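Blog > Workshop Notes > Robots
Posts About Archive Contact
2 min read

Microwave week, continued

Happy New Year! I spent the tail end of December getting the microwave cell at Brerholm back in shape, and I have to say I enjoyed it more than the parties. Most of the job was the two-armed setup: checking both wrists, chasing the cables, and putting the Midea back on its marks so the hands can get to the door button without a big stretch.
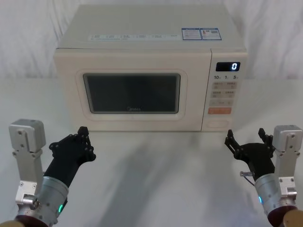

The gripper side

Lizeth Henao did the gripper while I was fussing with hands. She went over the finger screws with a hex key (bless her patience) and found one pivot a little stiff, so that got cleaned and put back. My part was the wrist camera — I wanted the pads and the door both in view at the start of every run, with the fingers wide open.

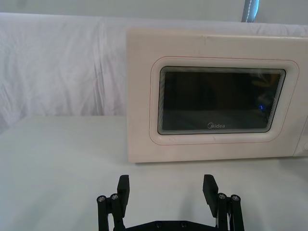
Then there's the offset file. Ours still had run 674 saved as the home position, from before the table moved, so I taught it again from scratch and saved it under a new name. Next up is the spare hand from Quintero, plus a proper clip for that cable on the right wrist!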